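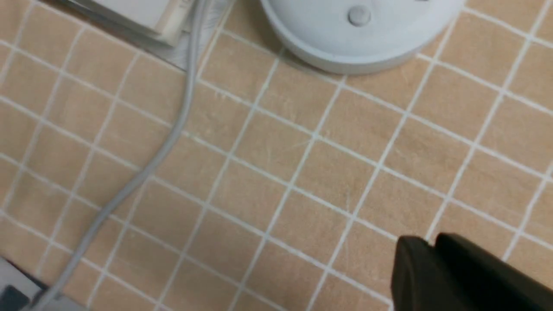 A comment left under the previous entry wanted to know how the tracker can possibly tell one square from its neighbour when they all look the same, and whether we wouldn't be better off sticking a few printed markers down and having done with it.

Fair question, and I've been chewing on it all morning, so I'll answer it properly and let that be the start of today's notes.

Monday, bench notes, Ernport

The short answer is that it can't tell them apart, and for the most part it doesn't need to. Jukirell only ever asks how far the lines have moved between one wrist view and the next. As long as the wrist shifts by less than half a square between updates, the nearest match is the right match. Go faster than that and it will very happily lock on to the line next door and report a beautifully small error while being a whole square out (I have spent more of June on this than I'd like to admit). Markers would cure it, I know. But we'd be sticking them down on every surface we ever work over, and I'd like to see how far we get with what is already printed there.

So, this morning's job was the line picker. I slowed Bravo right down, swept it over the bench and saved 576 views into Jidau, then went through the ones where the overlay looked wrong to me. A good many of them were the same complaint. The pale grey cable is close in tone to the white lines, and where it runs aslant over the squares the picker takes it in short bits, each bit straight enough to pass. It then tries to fit a line through them and the whole estimate leans over to one side, a bit like someone trying to read the paper on a train.

My first thought was to be stricter on colour, which was a poor thought, and I put it back after a cup of tea. The difference is too small to lean on, and the moment the light changes you lose the real lines as well. What I've done instead is make each short piece find company before it gets a vote. A proper grid line has others running the same way at the spacing we expect, once the slant of the camera is allowed for. The cable goes off in a curve of its own and has no such family. Pieces with fewer than two relatives are now dropped before the fit. It's a small change, a dozen lines of code and a comment longer than the code, but I feel much more kindly towards the whole thing now.

The thin pale scratches used to get through too, now and again. They are short, so the same rule sees to them, and I've taken out the special case I wrote for them. Always nice to delete something!

I've also masked out the fingers. They sit in the bottom right corner of the wrist view, and the step between their top edges was giving us a strong, steady, completely useless line that never moved however much the wrist did. The tracker found this very reassuring. The mask is a plain polygon for the time being, drawn by hand, and it will need redrawing if we change the finger opening. I've written that at the top of the config in capitals.

Next were the books, and I'm glad I left them on. Straight printed edges, lying at an angle to the grid, with rows of small characters down the spine that the picker adores. The top cover has a car dashboard on it with "Self-Driving Mode" in the middle, and the gear letters alone were worth a surprising number of line pieces. The family rule doesn't help as much with this lot, as neighbouring rows of print run alongside one another and vouch for each other. Expected spacing does most of the work in that case. I've also capped the picker at 1,000 pieces per view, shared out over the picture area, so a busy cover can't use up the whole allowance.

The other thing the books view brought out is that the white lines bow a little. A straight fit over their full length is asking too much, so I've cut the fit into shorter stretches and let each one have its own slope. It costs us around 18 milliseconds a view, which I can live with at the present speed and will probably grumble about later.
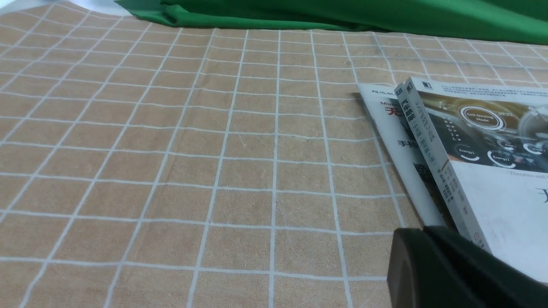

Still to do

Rerun the saved views with the family rule switched off and the cap left on. I changed both in one go, which I'd tell anybody else off for, and I don't know which of them to thank.

Look at the far end of the view, where the squares get squashed together and half a square is hardly anything at all. I suspect we should simply stop trusting lines up there, perhaps by giving them less weight the further off they are. If anyone has a tidy way of doing this, please write it in below before I invent an untidy one.

Jidau is still naming saved views by when they were written and taking no notice of when they were captured. It muddles the order if the disk is busy. I've a half-finished fix on my branch. Please don't merge it, it breaks replay.

And on the markers: if the jump to the next square is still with us after the rerun, I'll put one down at a corner of the bench and use it just to settle the count at the start of a sweep.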